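Prenell opens harvest grain pool to smaller growers

For release: June

I'm Afia Ofori, I look after grower accounts at Prenell, and I've been itching to tell people about this one. From this harvest we're opening our feed wheat and malting barley pool to any farm that can commit 40 tonnes or more. Until now you needed a good deal more than that to get through the door, and I've lost track of the phone calls where I had to say sorry, come back when you've bought the neighbour's field.

Well, those calls are over! The new arrangement is called the Avinari Pool (named after the lane our first store stood on, if you're wondering) and it's open for sign-ups now.

How it works is pleasantly dull. You tell us how many tonnes you want to put in. We collect from your yard between harvest and the end of spring, sell the lot in small parcels over the season, and pay everybody the same average price for the same grade, less haulage and our fee. You get a first payment after your grain moves and the balance when the pool closes.

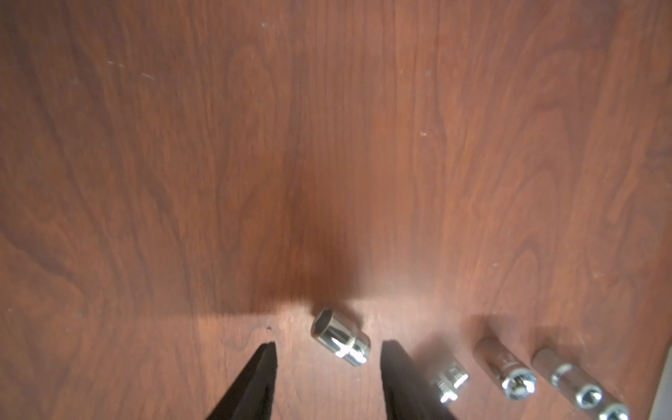

What happens if my barley doesn't make malting grade?

It moves across to the feed side of the pool and you're paid the feed average for it. We'll ring you with the test results first, and if you'd sooner sell that load somewhere else you've got until noon the next working day to tell us.

I should say a bit about why we're doing it this year. Prices have been drifting sideways for months, with the odd wobble whenever somebody spots a rain cloud over the wrong continent, and a lot of the growers I speak to are fed up with trying to guess the top. A big farm can sell a bit forward, hold a bit back and spread its bets. If you've only got a couple of lorry loads to sell, you're more or less picking one day and hoping. Pooling spreads those couple of loads over the whole season along with everyone else's.

We tried it out last season with a small group of farms near our Nartey store. They put in 2802 tonnes between them, 758 of malting barley and the rest feed wheat, and I was on the phone to most of them far more than they probably wanted. The main grumble was paperwork (fair enough, the passport forms were a muddle) and the second was that our collection slots were too vague. We've rewritten the forms, and you'll now get a morning or afternoon slot by text the evening before.

Yayra Nyarko was one of the growers in that group. She farms heavy land on the edge of the village and she let me quote her on it:

"I used to spend half of every lunch break looking at prices on my phone and then sell on the wrong day anyway. With the pool I put my wheat in and got on with drilling. I didn't get the best price of the year and I wasn't expecting to. I'd like the balance paid a bit sooner, and I've told Afia that more than once."

She has, and we've moved the final payment forward by a month!
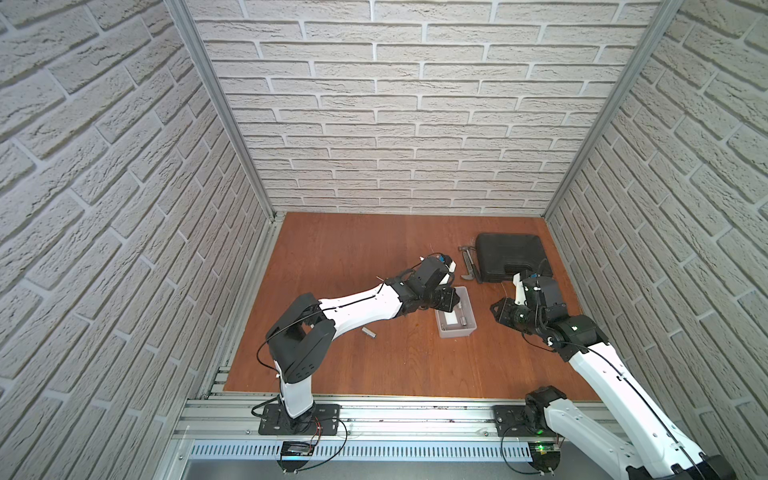 What you'll need to join

A signed commitment form with your tonnage on it, your farm assurance number, and somewhere a full-size lorry can turn round. If your yard is tight, talk to us before you sign. We've got a smaller vehicle we can send, though there's an extra haulage charge for it and I don't want that coming as a surprise.

We'd also like a sample from each heap once it's in store. A good scoop from several spots, please, bagged and labelled with the heap name. You can drop samples at Nartey from seven in the morning, or hand them to the driver who does the weekly round.

Moisture limits are the same as for our ordinary contracts. If you're over, we can dry it for you at Nartey at the usual rate, but do book early, because the dryer queue in a wet August is nobody's idea of fun.

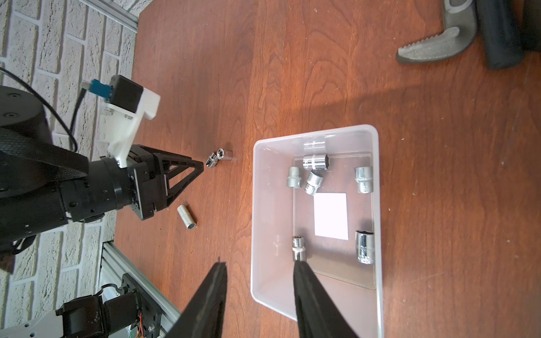 The fee is a flat amount per tonne and it's printed on the front of the form, in large type, at my insistence. There's no joining charge. If you fall short of your committed tonnage because the crop let you down, ring me as soon as you know and we'll adjust it without a penalty, provided we hear from you before the first collection. After that the normal contract terms apply.

For those who like to keep a hand on the wheel, you don't have to put everything in. Plenty of last year's group put in half and sold the rest as they pleased, on the spot market or through their usual merchant. We're quite happy with that.

Haulage for the pool is being run by Holtance, who already do most of our collections, so you may well see the same faces in the cab. Oilseed rape isn't included this year. I've been asked a lot, and we're looking at it for next season, but I can't promise anything yet.

Places are limited by storage. We've set aside room for 507 tonnes of malting barley at Nartey and that's the part I expect to fill first. Feed wheat has more space, and some of it will stay on farm until it's called for.

Forms are at the Prenell office and the Nartey weighbridge, or we'll post you one. Sign-ups close at the end of June, at five in the afternoon on the last working day.

Press and grower enquiries: Afia Ofori, grower accounts, Prenell. Ask for me at the main office. I'm usually at my desk before eight and out on farms after lunch, so mornings are best.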